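Ngui Coffee Table, square
Sold by Florkis

The maker's blurb calls this "the last table you will ever buy." We stock it anyway. It is a square table on a dark metal frame with four legs, and the glass top lies over a brown woven lattice. Price is 300, delivery extra.

What we doubt
The maker, Gretico, claims the weave "hides everyday mess." Crumbs land on glass, and glass shows crumbs. Expect to wipe it. The "tool-free assembly" needed a wrench when Retno Rahman put ours together, and it took her 82 minutes.

A woven seat nearby does not make a matching set, whatever the catalog says. Compare the weaves in person before you pay for both. 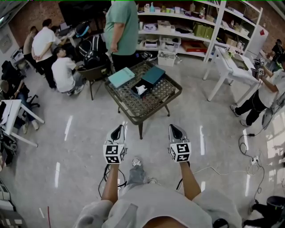
The table with a folder, a box and a tissue box on it, then a stool with a patterned woven seat.
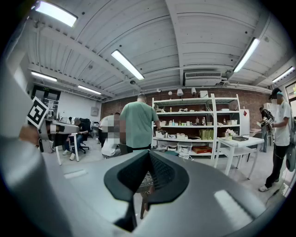
Care
Damp cloth on the glass, dry brush on the lattice. We would skip the Clurnitz polish sold alongside it, as plain water did the same job on our sample.

Returns
You have 10 days. Keep the carton, because the courier won't take the glass without it. Stock code 414.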